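Renting a robot arm by the month sounds like a bad habit, and I thought so until January. Gumbridge charges 3,758 for its Plotholm kit if you buy it outright. Most small repair shops should not.
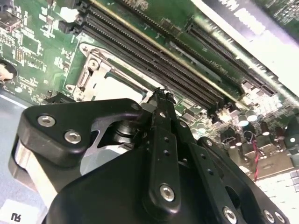

Price is only part of my case for renting. Board work changes from job to job, and a gripper that suits one board may be wrong for the next. A narrow fingertip can get in between the CPU socket and the memory slots – fat fingers would not. With the rental plan you can swap fingers every six months. Buyers pay for each new set.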